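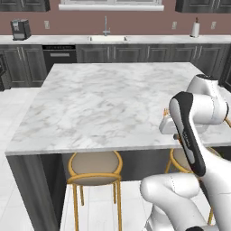
One of our reviewers, Sachdeva, wondered whether people in Panville really eat at their kitchen islands or only put the post down on them, and I have to admit I'd been wondering the same thing ever since the pilot (which we ran in Orkau, where hardly any of the flats had room for one).

Figure 5. A kitchen island with bar stools tucked under the near edge.

4.2 Where breakfast happens

So we asked. Of the 900 households that got our meal diary, 600 sent it back, and I spent most of September reading them at my own kitchen table! The diary had a line for each meal and a box for where it was eaten, and people wrote all sorts in that box: "standing up", "in the car, sorry", "half on the stairs". I coded anything on a stool as island eating, even when the person had plainly been up and down making packed lunches.

Breakfast is the island meal, at least in our diaries. Supper goes back to the table or, quite often, to the sofa. Older couples in Hunau hardly used their stools at all and grumbled about the height, while families with school-age children used them every weekday and then ignored them on Sundays. I'd love to say more about those Sundays, but the diary only ran for nine days, so most homes gave us a single one to go on. The weekend entries are taken up again in section 5.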